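Stougaard Practice Cell: Simulator Review

Posted December 27, 2020
Reviewed by Ehsan Jafarzadeh

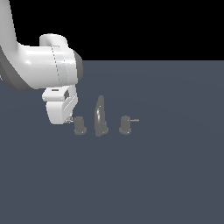 What it is

Stougaard sells a one-year license for a piece of software in which you teach a simulated robot arm to do small jobs before you spend real money on a real one. The pitch on their page is that a small shop, or even a keen person with a garage, can find out whether a robot would earn its keep. I run a four-person repair and assembly business in Mosside. We rebuild valves, mixers, the odd espresso machine, and a lot of our day is picking small parts off a bench and putting them somewhere else. So I'm the customer they have in mind, or close to it.

I paid $300 for the license. The hardware quote that came with it was a good deal more, and I'll get to that.

Setup

The install took me most of an evening. It wants a decent graphics card and complained about mine twice before it agreed to run. The manual is 38 pages and the first useful one is well past the middle. Once it was going, it was stable, and I'll give them credit for that. It never crashed on me in a month of use.

You get a white arm, a blue-gray floor with black behind it, and whatever parts you choose to load. I began with three dark gray pieces in a row: two short cylinders with wide bases and a tall curved one between them. One of the cylinders has a thin rod sticking out of the side. They're about as complicated as the things we handle every morning without thinking, which made them a fair place to start.

Picking things up

The plain cylinder was easy. I had the arm closing on it and lifting it inside the first hour, and yes, I called my wife in to look.

The tall curved piece was another matter. If the fingers came in square to the flat of the curve, it worked. If they came in at a bit of an angle the piece tipped, and once it tipped the arm carried on with its plan as though it were holding something. It moved its empty fingers all the way over to the drop point, opened them, and reported success. You can add a check for this. The check is in an add-on called Tisholm, sold separately.

The cylinder with the rod gave me the most grief. Any person picks that up by the fat part and turns it so the rod points away from whatever it might hit. The software has no opinion about the rod unless you tell it to have one. I spent two evenings telling it. In the end I got a routine that I trusted, for that part, starting in that spot, pointing in that direction.

Then I turned the part a quarter of the way around and had to begin again.

The numbers

I let it run overnight with the starting positions shuffled a little each time. Over 1000 tries on the plain cylinder it did very well, and I'd have no complaint if my whole business was plain cylinders. On the rod piece, I stopped the run when it had dropped or knocked over 300 of them. Stougaard's support person, who was polite and quick to answer, said I needed more training runs and a bigger machine to do them on. Maybe so. I'd have to be paid to find out.

Also, everything in this program is clean. Our parts come in with grease, lime scale and somebody's old thread tape on them. They come in a bucket. I looked for a grease setting and there's a friction slider, which goes from "low" to "high" – I set it to low and the arm dropped nearly everything, so in that respect it's realistic.

What about the house?

Their brochure has a page on chores. Dishes, laundry, picking up toys. Gholamreza Zamani, who has the shop next to ours and bought a license before I did, tried to build a kitchen sink in it for a laugh. He got as far as one bowl. A wet plate with a fork stuck to it was beyond him, and he's better at this than I am. Cloth isn't supported in this version at all, so forget the laundry. I don't think Stougaard is lying, exactly, but a page of chores in the brochure and no towel in the program is a bit rich.

The real arm

The quote for the arm, gripper and stand was enough to make me close the email and go make a coffee. On top of that there's the camera, the safety fence and a service plan at $1268 a year. My newest hire learned the valve bench in a week in August, and she can also answer the phone.

I'd look at it again if we had one part that came through by the thousand, always the same way up. A bigger shop might. The Sarnora simulator, which I used on a trial last year, is clunkier and its menus are a mess, but it costs less and includes the grip check. If all you want is to learn how this stuff works, I'd send you there first.

Good
Stable once installed
Easy parts go quickly
Support answers the same day

Not so good
Reports success with nothing in its fingers unless you buy the add-on
Odd-shaped parts eat your evenings
Manual
No cloth, whatever the brochure hints at

Verdict

Two and a half out of five. It's a decent teaching tool with a shop-floor price on it. I did learn something for my $300, mainly how much my people do with their hands that I had never had to write down. My license runs until next fall and I'll put up a follow-up if they add the grip check to the base package – I've asked them twice now.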